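Replacing the camera at the end of the driveway

The old camera on the gate post quit in September. It had been fading for a while, with a pink cast over the daytime picture and a lot of crawling noise after dark, so I had already been reading up on what to put there next. I finally bought a Wilano fixed camera with a motorized zoom and infrared, and I have had it running long enough now to write something down.

First, the site. Our driveway is long and bends once before it reaches the road. The gate is 300 feet from the house in a straight line, but the cable does not get to go in a straight line. It follows the fence, drops under the culvert and comes up beside the post. There was conduit in the ground already from the last camera, and I wanted to reuse it.

The cable in that conduit was coax. The new camera is a network camera and takes its power over the same cable as the picture, so the coax had to come out. I tied a pull string to the house end and pulled from the gate. It moved fine for the first stretch and then stopped dead at the culvert. I went back and forth on it for most of an afternoon -- a bit of lubricant, a bit of slack, pull again -- and it let go a little before 5 p.m. The new cable is outdoor rated and gel filled. It is messy to terminate. Wear gloves you don't care about.

Mounting was simple. The bracket holes did not match the old ones, so I drilled two new ones and filled the others with sealant. I set the camera 9 feet up, tilted down enough that the sky takes up only a thin strip at the top. With the old camera I had too much sky in view, and every morning the whole driveway went black while the sun came up behind the trees.

The recorder is a Drostari, the same one I have had for years. It found the camera right away but would not show a picture until I changed the video format in the camera's own menu from the newer compression to the older one. The manual does not mention this. The older format takes up more disk space, which I can live with, as I only keep two weeks.

Night picture is good. I can read a plate if the car is stopped at the gate, and I can't if it is moving. I tried a faster shutter and got sharper plates and a much darker everything else, so I put it back. The infrared reaches past the gate to the mailbox but not across the road.

Motion alerts took the longest. On the first night I got 17 of them, all from one spider web across the lens hood. I cleaned that off, drew the detection area tighter around the gate and turned the sensitivity down by two steps. Deer still set it off, and so does heavy rain. I may look at a separate beam sensor on the posts, wired to the alarm input on the camera. Aydoğan makes one that runs on low voltage and would fit in the same box.

The live view runs on an old tablet on the kitchen wall, beside the door. It dims after 10 p.m. and wakes when the gate alert goes off.

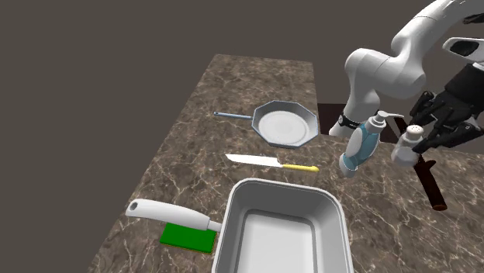 Frying pan on a brown marble-pattern countertop.

I still need to do the surge protector. There is one at the house end now and nothing at the gate, and the last camera sat through a lot of storms on that post. The Wastow unit I ordered came with the wrong mounting plate and has gone back. When the replacement gets here I'll put it in the box at the post, run a ground to the rod and take another look at the cable seal while the cover is off.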